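Mesh organizers keep their shape until they're overloaded, and then the side panels lean inward for good. The Jesska ones under my desk lasted 8 months. I've moved the cables to a Mikkelsen drawer and kept the mesh for paper and light parts, with a limit of roughly 1000 grams each.

I do the sorting on the floor, where there's more room than on the desk. 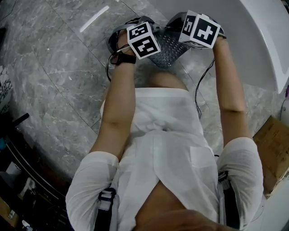

**Storage**

Dark gray mesh, fine holes. Dust settles in the grid, so a soft brush works better than a cloth. Next: the shelf, 52 cm deep.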